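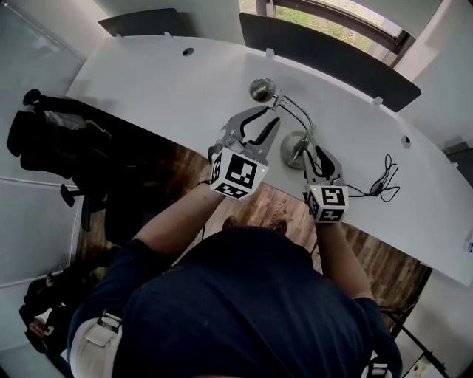 Neck and shoulder ache after changing desks, is it the desk height or me?

Posted by mossgreen_tea in Home Working > Desks and Seating
Apr 28, 2024

I moved from a small straight desk to a big curved one in March and my neck has been sore ever since. It starts between the shoulder blades mid-morning and by the time I finish it has crept up to the base of my skull. I never had this with the old desk, which was a cheap thing from a second-hand shop with a wobbly leg.

Details, as I know people will ask. The new desk is a Sjöberg, bought used from an office clearance, and the height is fixed. I am on the short side. My chair is a Hurkico with gas lift and arms that go up and down but not in and out. I use a laptop on the desk for most of the day, and I also do a fair amount of work on paper (I check printed proofs for a small publisher, with a pencil, so I am bent over the page for long stretches). I take a break for lunch and not a lot else.

What I have tried so far:

Raising the chair. My elbows were better but my feet no longer sat flat on the floor and the backs of my legs went numb.
Lowering the chair. Feet fine, shoulders up round my ears.
A cushion behind the lower back. Nice for an hour, then I forget it is there and slide forward.
Heat pack in the evening. Helps, but it comes back the next day.

I like the desk. It cost me 200 and getting it up the stairs took two of us most of an afternoon, so I would rather not sell it. Is there something obvious I should change first? I don't want to buy five things and find out it was the first one.

I should add that the curve means I sit further into the desk than I used to, with surface on both sides of me. I thought this would be good for resting my arms but I am not sure it is.

Apostolos Tzavaras

I spent a long time setting up desks for an office furniture supplier, and this is one of the most common complaints after a change. I am not a doctor or a physio, so take the following as furniture advice.

You have two separate problems and you should sort them out in this order.

First, the height. A fixed desk is usually made for somebody of average height or a bit over. If you are short, set the chair for your arms and not for your feet. Sit with your upper arms hanging down, bend your elbows, and raise the seat until your forearms are level with the desk top or very slightly above it. Your feet will then dangle, as you found. Put a footrest under them. You need one that is deep enough for both feet to be flat with room to move them about. A proper one is good, but a solid box will do for a week while you see whether it helps. A pile of books is no use as it slides.

When you raised the chair and went numb, that was the edge of the seat pressing on the underside of your thighs. The footrest takes care of that. Check as well that you have a gap of two or three fingers between the front of the seat and the back of your knee. If there is no gap, the seat is too deep for you and that is why you slide forward off the cushion. Some chairs have a lever at the side that moves the seat pan back. I don't know your model well enough to say whether it has one.

Second, where you are looking. A laptop flat on a desk puts the screen far too low for anybody. You drop your head to read it, and the muscles at the back of the neck have to hold it there all day. Put the laptop on a stand so the top of the screen is near eye level and use a separate keyboard and mouse. If you wear varifocals, have it a bit lower than that, or you will tip your head back to read through the bottom of the lens.

The proofs are the same problem and probably the worse of the two. If the paper lies flat you have to lean over it. Get a writing slope. You can buy one or make one from a board and a couple of wedges. Even a lever arch file laid on its side with the thin end towards you will tilt the page enough to notice a difference, though it is a bit narrow for large sheets. Bring the slope right to the front edge of the desk, in line with your nose. Don't work on proofs off to one side with the laptop in the middle.

On the curve: curved desks are fine, but people set the things they use most out on the wings and then reach and twist for them. Keep what you use every hour inside the reach of your forearm. The phone, the printer and the lamp can go further out.

The chair arms can cause trouble with a curved desk too. If they bump against the edge you end up sitting too far back and stretching forward to reach. Lower them until they pass underneath. You can rest your forearms on the desk instead.

So, to answer what you asked, change the footrest and chair height together first, since one is no good without the other. Give it a week. Then do the slope. Then the laptop stand. Done that way you will know which one did it.

If you get tingling or numbness in the arms or hands, or the pain wakes you up, see your GP and don't bother with furniture.

kettle_on_again

Get up more. I had the same thing and bought all sorts, a Saltia footstool, a gel wrist thing, a new chair. None of it made as much difference as setting a timer on the cooker and going downstairs when it went off. You say you only stop for lunch. That would do my neck in at any desk.

PeteInTheBoxRoom

Agree with most of what Apostolos wrote, but there is another option with the height, and it is to cut the desk down. Depends on the legs. Mine were plain timber and I took a bit off each one with a handsaw. Measure from the top down, not from the floor up, if your floor is as bad as ours. If yours has metal legs, look at the feet before you do anything. A lot of them have screw-in levellers and you may find somebody has wound them all the way out. It won't be a big drop but it costs nothing.

I would not cut anything until you have tried the box under your feet, mind. You can't put it back.

For the slope I use a Kirkeo drawing board, the small one. It has a lip along the bottom to stop the pages sliding into your lap. It is heavier than I wanted and the stand squeaks. My wife does cross stitch on it at weekends so it has earned its place.

Also check your light. If your lamp is behind you, you will be leaning forward to get out of your own shadow. I did this for a whole winter and blamed the chair. Put it to the side, opposite your writing hand.

mossgreen_tea

Thank you all. I had a look underneath and it does have levellers. Three were wound out and one was rusted in, so I have put some oil on it and will try again tomorrow. For now I am using a wooden crate as a footrest with the chair up and it is certainly easier on the backs of my legs.

I sat and checked the gap behind my knee and there is hardly any, so I think the seat is too deep for me. There is a lever on the left that I had always taken for the tilt. I will see what it does.

Going to try the lever arch file for the proofs before I buy a board. The current job is 323 pages, so it should get a fair test.

Timer is set. The dog thinks every beep means a walk.

kettle_on_again

Take the dog then, two birds. If the oil doesn't shift that leveller, stand the leg on a rag soaked in penetrating oil overnight, with a tin lid under it to save the floor.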